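# Pourquoi les gens célèbres parlent-ils de leur famille ?

Tu connais sûrement une chanteuse ou un acteur qui raconte sa vie dans les magazines. On appelle cela une interview : un journaliste pose des questions, et la personne répond. Elle peut aussi refuser de répondre. C'est son droit.

Quand un enfant a un parent célèbre, c'est plus compliqué. Lui, il n'a pas choisi. À l'école, les autres savent des choses sur sa maison, sur ses vacances, parfois sur les disputes de ses parents. Imagine que 879 inconnus connaissent ton surnom de bébé !
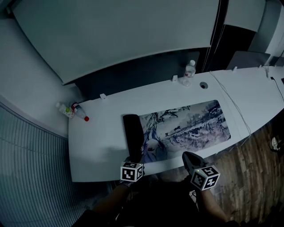 Ghassan Majali nous écrit que, dans ce cas, les parents devraient toujours demander la permission à l'enfant, même s'il a seulement cinq ans. Nous sommes d'accord avec lui. Un petit enfant ne comprend pas tout, mais il peut déjà dire « non, pas cette histoire ».

En France, la loi protège la vie privée de tout le monde – aussi celle des stars. Un journal qui publie un secret de famille sans accord peut être puni par un juge.

Et toi ? Avant de raconter à tes copains une histoire sur ton frère ou ta sœur, pose-lui la question. Si la réponse est non, garde l'histoire pour toi – même si elle est très drôle.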